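Varela Mattress Protector for Holiday Lets
by Giramberg

If you look after a holiday let, you'll know the little sinking feeling of stripping a bed on changeover day and finding that somebody's bedtime cocoa has gone through the sheet. We make the Varela for exactly that morning! It's a soft, quiet, zip-free protector that goes on like a fitted sheet, and we've been sending it out to hosts from our workroom in Cliststead ever since our own guests taught us how badly we needed one.

The top is brushed cotton (none of that crackling when someone turns over at night) and underneath is our Erkex backing, a thin waterproof layer that still lets the bed breathe. The skirt is deep and stretchy, so it stays put on a mattress up to 300 mm thick, and it comes off again without a wrestling match, even when you've four beds to do before the next family pulls up outside.

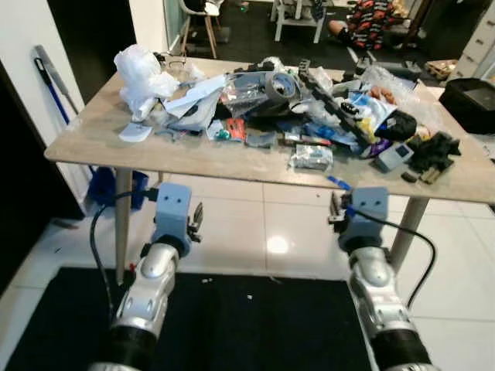

A light wood table with a crumpled white plastic bag at the back.

Sizes and packs
Single, small double, double and king. You can buy one on its own or in our changeover packs of 8 or 12, and you're very welcome to mix sizes within a pack, just tell us what you'd like in the order notes.

Washing
Pop it in at 40 degrees with your usual powder, and leave out the fabric softener. Tumble dry on low or hang it on the line, whichever suits the weather. We tested the backing through 400 washes and it was still keeping the water out, though the cotton had gone rather pale by then (the sage green more than the white, if you're choosing).

Delivery
King size is out of stock at the moment and will be back on Mon 3 November. Everything else leaves us within two working days, and postage is free on all changeover packs.
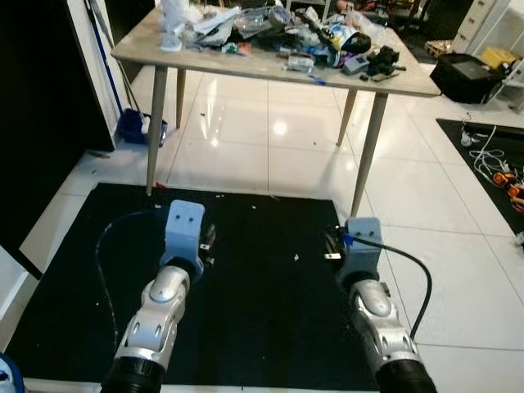 Can I use it on a sofa bed?
It will go on most sofa beds in the small double size, but do take it off before folding the bed away, as the elastic can catch in the hinges.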